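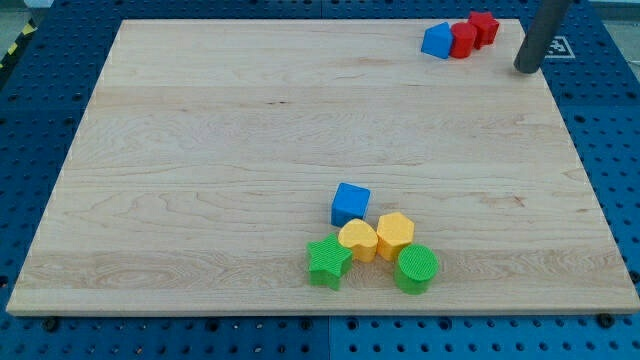
[Nunano] Re: Flat maple tops, finish and winter gaps

From: Lwazi Moodley
To: Nunano woodworking list
Date: July 17, 2026
Message: 2253
In reply to: 2161

Érica,

Sorry for the long gap. I had your message flagged and then we had the kitchen torn up. I'll quote the parts I have something to say about and skip the rest.

Érica Queiroz wrote:
> I glued up a maple top for a side table last fall and it was dead flat
> when I put the clamps away. By February it had a cup you could see from
> across the room. Both edges came up and the middle stayed down. The
> underside has no finish on it. The yard (Peixoto) told me the stock was
> kiln dried, so I did not wait before I milled it.

Kiln dried only tells you what the wood was like when it came out of the kiln. If it then sat in an open shed at Peixoto through a damp summer, it picked a good part of that moisture back up. I've bought from them and I like them, but the hard maple is kept in the lean-to on the side, and the sides are open. Ask them to pull from the racks indoors if they have it. I would still bring it into the house or a heated shop and leave it on stickers for a few weeks before the first cut.

Take it down in two passes. Joint and plane it to a bit over final thickness, put it back on the stickers for several days, and then look at it again. If a board is going to move after you open it up, let it do that before it is glued to its neighbors. I skipped the second wait on a bench top once and spent a weekend with a jack plane fixing it.

The unfinished underside is the other half of your problem. The top face was sealed and slow to dry, the bottom was bare and should have lost moisture faster when the heat came on. That would pull the bottom in and bring the edges down, though, and you have the edges up. So I suspect the top was sitting over a floor vent or on a damp slab, or else the rings are all facing the same way. Can you look at the end grain and tell us which way they run? If the bark side is up on every board, edges up is what I'd expect from drying wood.

> I have seen people say to alternate the rings, and other people say
> that is nonsense and you should pick the best face. Which is it?

Both work. Alternating gives you a mild washboard if the boards move, and all one way gives you one large cup. On a top that is screwed down well to an apron, a single gentle cup is easier to hold flat. On a loose panel I'd alternate. On quartersawn stock it hardly matters, so buy that if you can find it and can stand the price.

With maple I look at the faces first anyway. It is plain enough that one board with swirly grain around a pin knot takes over the whole top if you put it in the wrong place. Lay them out, wipe them with mineral spirits, and step back. Swirly spots will also tear out under a planer, so take light passes and damp the surface a little if you have to.

> How did you attach yours? I used screws straight up through the apron
> and no slots.

That needs to change. The top wants to get wider and narrower over the year and the apron will not. With fixed screws across the grain you either get a split or the top bows up between the screws. I would take those out now, while it is humid and the top is probably close to flat again, and put in figure-eight clips or shop-made buttons in a groove. Buttons cost nothing and you can make a pile of them from one scrap. Leave a gap behind the button on the long sides so it has somewhere to go.

If you want breadboard ends, pin the center tight and slot the outer holes. Glue only the middle few inches. And accept that the ends will be proud of the top in one season and shy in the other. My mother-in-law thinks ours is broken every winter.

> Last thing. I tried the Plumano oil on an offcut and it went yellow and
> blotchy. Is that the oil or is it me?

Maple blotches with nearly any oil. It takes in more where the grain dips. What grit did you stop at? If you went from 80 to something much finer and skipped the steps between, the scratches that are left will hold oil and make it look worse than it is. Go through every grit, and vacuum between them.

The yellow is the oil. I have not used Plumano on maple, only on walnut, where the color was welcome. If you want it to stay pale, use a water-based finish. I put three thin coats of one on the shelves in the hall and they still look like fresh wood. It raises the grain on the first coat, so wet the surface beforehand, let it dry, and knock the fuzz off with a worn piece of paper. Don't press hard.

For anything that will have food or a wet cup on it, test on scrap first and give it the full cure time on the can. Dry to the touch is not cured.

On fixing the top you have: don't plane it flat yet. Get the screws out, seal the underside with the same number of coats as the top, and stand it on edge in the room where it is going to live so that air can get to both sides. Leave it until September at least. Check it with a straightedge every couple of weeks and write down what you find. Mine came back nearly all the way once I stopped fussing with it. If there is still a cup after that, plane it then, and take it off both faces so you aren't back where you started.

One more thing, for anybody else reading – the Groroleck parallel clamps that were discussed earlier in the spring are fine, but the pads mark maple. I put packing tape on mine. Wax paper under the bar also keeps the black stains off, which you get where wet glue and steel meet.

If you can post the ring direction and the width of the boards I'll have a better guess about the cup. Wide flatsawn ones would explain a lot.

Lwazi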